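Garments and hangers used in the Widberg closet set. The activity is putting small clothes on wire hangers and hanging them on a tabletop rack.

## Items

- Rack: light wood, one horizontal rod
- Hangers: thin, in pink and other colors
- Clothes: dark navy with maroon trim, black-and-white stripes, plain green
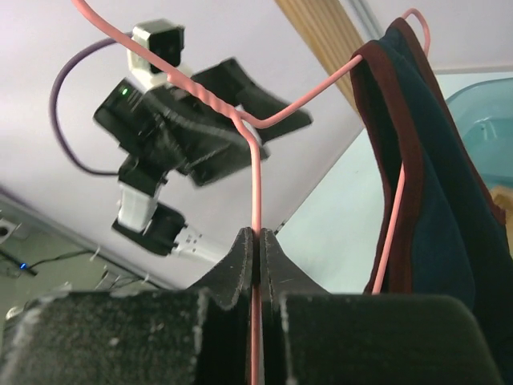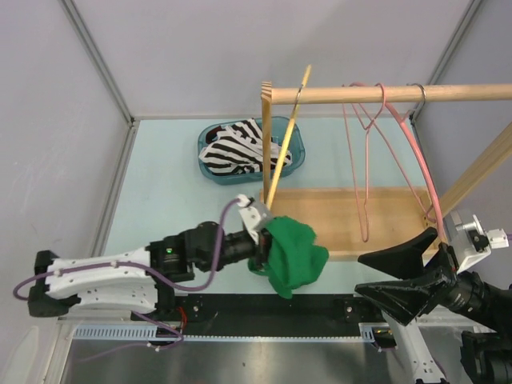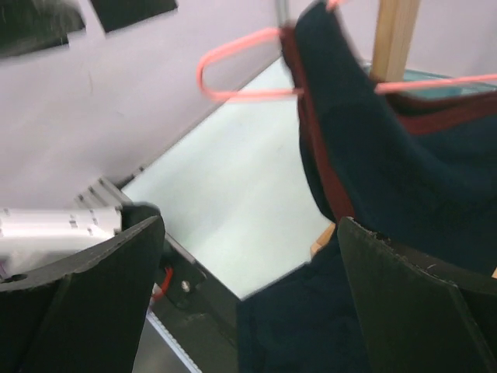
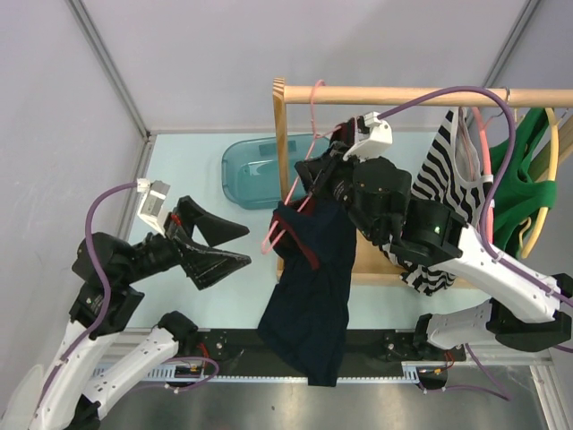 *Navy garment on the pink hanger (first, third and fourth); green cloth, hangers on the rod (second).*

## Notes

- 900 clips, 6 garments
- Garment names are in `items.csv`, one row each
- Hanger color is logged per clip. Mixed pairs are allowed.
- Clips from the Koris rack are kept in a separate folder and use 6 other garments.

## To do

- Add fabric type to `items.csv`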